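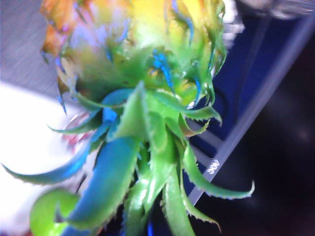
A pineapple at close range, seen from a wrist-mounted camera. (Photo: Tumel)

Tumel releases grasp planning software for irregular produce

ROLTCOMBE, August 30, 2026 -- Tumel today released Bolon 13, a new version of its grasp planning software for robot arms that handle fruit and vegetables.

The release changes how the planner uses wrist camera images. Earlier versions dropped any image that fell below a sharpness limit and waited for the next one. Bolon 13 keeps blurred images, lowers the weight it gives them and updates the grasp while the arm is still moving. The planner now runs on a 300-millisecond cycle.

Spiky leaves and uneven skin were a main focus of the work. "A pineapple crown gives you a lot of thin edges pointing in every direction," said Sunita Bellamy, head of perception at Tumel. "The old planner treated too many of them as places to grip. The new one separates the crown from the fruit body first, then plans."

Bolon 13 also adds a replay tool that lets engineers step through a logged pick and see which images the planner used. The company's regression suite now has 111 produce items, pineapples included.

Produce packer Hutchins will run the software at its Roltcombe site. "We wanted to keep the arms and cameras we have," said Harish Chacko, automation manager at Hutchins.

Current license holders can download the update now. Support for two-arm cells is planned for November.

Press contact: Hema Mudaliar, Tumel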